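How to check the grippers before a laundry sorting run

This page is for people who take over the two-arm cell at Ulum. It covers the grippers and the cameras only. For the arm calibration, please read the page by Fadime Işık first.

What you need: a lint-free cloth, a 2.5 mm hex key, the Doltov service program on the laptop, and one basket of clothes.

1. Bring both arms to the ready position and wait until they stop completely. Keep your hands away during this movement.

2. Press the stop button, then wipe every finger from the base to the tip. Clean the slot on the inner side of each tip also. Thread and lint collect there, and the finger will then lose thin fabric.

3. Try each finger by hand. If it moves sideways, tighten the two screws at its base a quarter turn. Do not use glue on these screws. I did this in April and it took me a whole afternoon to remove it.

4. Release the stop button, put the basket in front of the sofa and open the grippers to value 89. Look at the camera views one by one. In a wrist view you should see both tips, with a clear gap between them, and the top of the basket at the bottom of the picture.

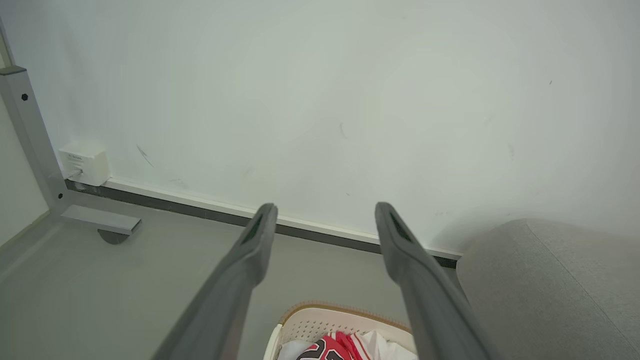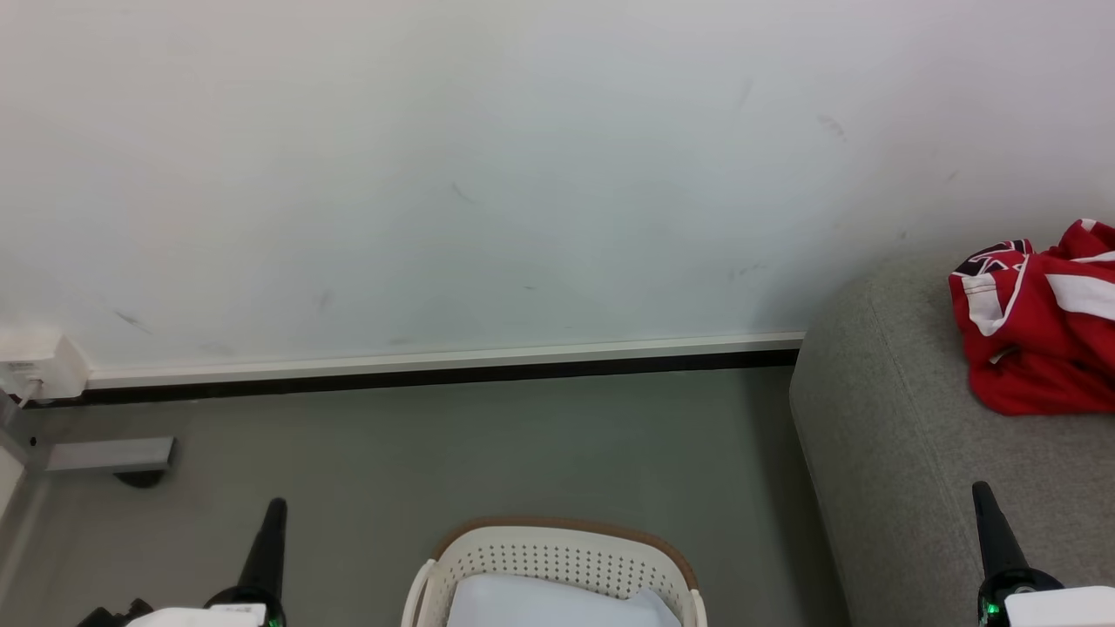
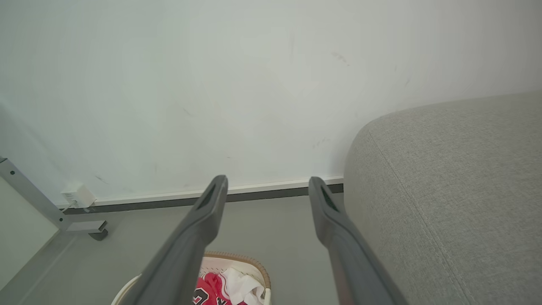 Basket and sofa from the wrist (first and third) and from the head camera (second).

5. If one tip is outside the wrist view, the camera holder has turned. Loosen it, correct it by hand and tighten it again. The head view is less sensitive - it is enough that the basket and both grippers are inside.

6. Close and open each gripper 50 times with the "cycle" command. The motor value should stay under 221. When it goes higher, stop and clean again. If this does not help, change the finger pair. Spare pairs are in the Šimkus box, and they must always be changed together.

7. Write the highest value in the cell notebook, with the arm side. A slow increase over several weeks is normal, but a jump from one day to the next is not.

Questions about the fingers go to Necati Tekin. He has also the drawing for the camera holder.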